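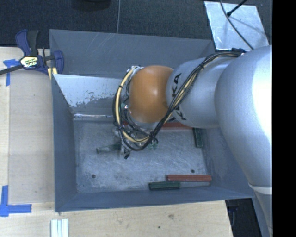

A robot arm reaches into a metal bin of red and green bars.

Meet the new helper at Skellari! The workers used to bend over bins like this one and lift out 300 bars every morning – ouch, sore backs! Now the arm does the reaching.

So what do the people do? Lots! Two of them learned to program the arm, and others check every bar for cracks. When a bar gets stuck in a corner, a person works out how to free it. Some workers miss the old job, but most love having a robot to teach!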